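Nokik student build board > Projects > Manipulation

Thread: mug tree task, grippers, who is doing what before demo

zirk_ragab
ok so I'm starting a new thread because the old one is 17 pages of cable talk and I can't find anything in it. Demo is end of August. We have two hand-held grippers that work, one table, and a task list that Elton keeps adding to. Need to lock the task list. Currently:

tabletop sorting
mug tree
the drawer one (dead? somebody tell me)

Please reply with what you're recording and when you can be in the lab. Meriem

kwak_attack
drawer is dead. hinge thing. I can do evenings after 7

pbj_on_rye
Drawer is NOT dead, I have the part, just haven't put it on. Give me till tomorrow

zirk_ragab
You said that in the old thread

pbj_on_rye
page 9 yes. still true

nouhaila_ei
Mornings for me. I'm on mug tree. Question before I record more of it, are we keeping the tool version or going back to plain mugs? The writeup for the class says "tool use" in the second paragraph and mugs on hooks isn't tool use, it's just putting mugs on hooks.

elton_t
tool version. that's the whole point of the project

kwak_attack
it's the whole point for YOU. the rubric gives the same points for either. plain mugs we could do 100 clean runs by the weekend. with the tool we get what, a third of that, and half of them get tossed

elton_t
rubric also says difficulty. read down a bit

kwak_attack
I read it. difficulty is worth less than the consistency section. like a lot less

nouhaila_ei
Can we not do this again. I'm fine with either but I need to know, the grasp is totally different. Thin handle, you come in low and the wrist ends up basically on the table. With mugs you come in from the top.

zirk_ragab
Tool version stays unless somebody gives me a reason that isn't points.

kwak_attack
points is a pretty good reason lol

grumbledore
lurker from last years team. We did 2000 runs of an easy task and the judges asked one question about it and moved on. The team next to us had way fewer runs of something fiddly and people stood around their table the whole afternoon. Just saying

kwak_attack
ok but did they place

grumbledore
no. neither did we

pbj_on_rye
inspiring

zirk_ragab
Moving on. Rules for recording so the runs match each other, copied from the whiteboard before it gets wiped again:

- tape the sheet down BEFORE you start, check the corners betwen runs
- stand goes back to the same panel every time. Use the pencil marks, don't eyeball
- left gripper starts open, left side of table
- don't wrap a cable round your wrist. Let it run back over the arm
- if a marker gets bumped, stop. Don't finish the run and hope
- name your files. Your name, task, number. Not "test_new_final"

elton_t
the test_new_final ones are mine and they're good runs

zirk_ragab
Then rename them

nouhaila_ei
On the cable one, disagree a bit. Over the arm is ok for the small gripper, but the other one pulls if you do that. I let it hang off the left side of the table and it's way better. Tried it both ways, the tug shows up in the tracking.

kwak_attack
+1 hang it. over the arm on the big one gave me a sore wrist too

zirk_ragab
Ok. Small one over the arm, big one hangs. Editing the list.

pbj_on_rye
what do we do with left hand during the tool part? I've just been parking it. feels dumb to wear a whole gripper and park it

elton_t
it steadies the stand if it tips. otherwise yeah keep it close and still

nouhaila_ei
I keep it up near the back and off to the side. If it's too close it blocks the markers on the other one. Putting up one from the tool runs so you can see how low the right hand gets.
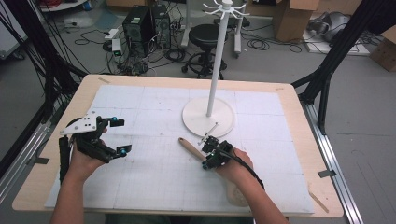

mug tree, tool version. right hand low, left one off to the side

kwak_attack
ok that's lower than I've been doing it. I hold the handle way more upright

nouhaila_ei
Upright works till you need to get near the base, then your knuckles are in the way

pbj_on_rye
is the pad staying on the sheet? I've been taking it off

zirk_ragab
Good question. Elton?

elton_t
stays. all of mine have it

pbj_on_rye
cool so all of mine are wrong

zirk_ragab
Not wrong, put them in a separate folder. We might use them as a variation.

grumbledore
tape looks thin btw, three little strips. Ours crept by the end of every session and we didn't notice for a week. Go all the way down the edges

elton_t
then you cant lift it to re-mark the grid

grumbledore
why are you re-marking the grid

elton_t
...fair

zirk_ragab
Full tape from tomorrow. Nouhaila mornings, kwak after 7, pbj drawer part or it's off the list, I mean it this time. Elton rename your files

pbj_on_rye
part is in my bag. which is at home. but it's in the bag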